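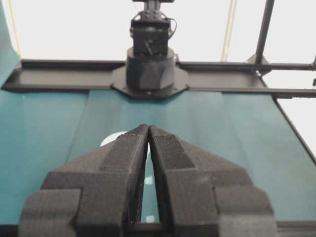 A corbelled roof stands up for a different reason from a true arch, and the two are often muddled in the leaflets you pick up at ruined huts. In a true arch the stones are wedges and push against each other. In a corbel each flat stone sits level on the one beneath and sticks out a little further over the gap, until the two sides can be bridged by a cap. The outline is closer to the pair of dark tapering fingers than to a semicircle: a narrow upside-down V, blocks stepping down on the outer sides, and tips that nearly meet. Shape alone doesn't settle the matter, as you can cut a true arch to a steep point as well. You have to look at the joints. Level joints all the way up mean a corbel.

I measured the shepherds' hut above Plarngate in March with a tape, a plumb line and a spirit level. It is round, dry built and in fair order apart from the doorway. Inside, the floor is 2,403 mm across. The wall rises plumb for 846 mm and then begins to close in. The slabs in the roof average 54 mm thick, and each course oversails the one below by 40 mm on average, more near the top and less near the bottom.

Those numbers give a check on the height. Half the span is 1,201.5 mm. At 40 mm a course you need thirty courses to close the gap, and thirty courses at 54 mm come to 1,620 mm. Add the plumb wall and the peak should be 2,466 mm above the floor. My tape gave 2,390 mm to the underside of the cap. The cap is a single large slab, so the last course or two was never needed, and that takes care of most of the difference. I put the rest down to an uneven floor.

The part you can't see from inside is the weight on the tails. A slab that oversails by 40 mm is in no danger by itself. A stack of them is another matter, as the overhang adds up and the stack as a whole wants to tip inwards. Two things stop it. The tail of each slab runs well back into the wall with rubble piled on it, and on a round plan each course is a closed ring, so a stone that tries to move inwards jams against its neighbours. A straight corbelled passage has no ring and depends on tail weight alone.

That explains the state of the doorway. The opening breaks the ring for its full height, and somebody has robbed the outer face on the left side, taking the load off the tails. Three slabs have dropped at the nose and the lintel has turned slightly with them. Stijn Timmermans, who read an earlier draft of this, thinks the lintel moved first and the slabs followed. I doubt it, as the bed under the lintel is clean and level on the right, but I didn't have a second pair of hands to check the left.

The slabs are also laid with a slight fall to the outside, two or three degrees on the ones I could get the level on. Rain that gets into the joints runs outwards and the chamber stays drier. It costs a little height and nothing else. I haven't allowed for it in the sum above.

Next visit I want tail lengths, which means finding a place where the outer face is already down.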